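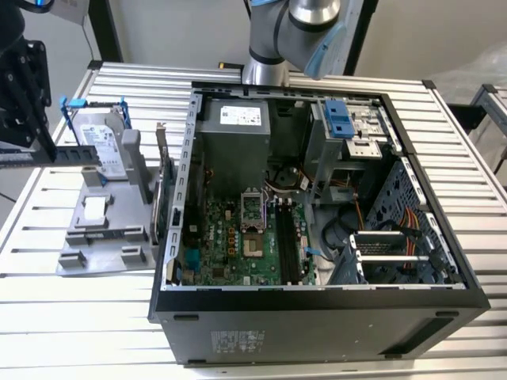
## 4.3 Ensayo comparativo de pinzas con módulos de memoria

El presente apartado establece el procedimiento para comparar las pinzas Kudon y Virk en la celda de desmontaje y montaje de equipos informáticos. La torre se colocará tumbada sobre la mesa ranurada, sin tapa y con el interior hacia arriba. El útil de piezas quedará junto a ella.

1. Deposite el módulo de memoria a lo largo, entre los dos soportes ranurados del útil.
2. Cargue en el controlador Fastance el perfil de la pinza instalada.
3. Ajuste la fuerza de cierre al 50 % y la velocidad de aproximación a 8 mm/s.
4. Ejecute 90 ciclos de toma y devolución. Anote cada fallo en la hoja de ensayo.
5. Sustituya la pinza y repita los pasos 1 a 4.

> **Nota.** El disco duro y la tarjeta de expansión permanecerán en el útil durante todo el ensayo.

> **Precaución.** No introduzca las manos en la torre con los brazos habilitados. Tras 2 fallos consecutivos, detenga la secuencia y avise al responsable de celda, Kamarul Harahap.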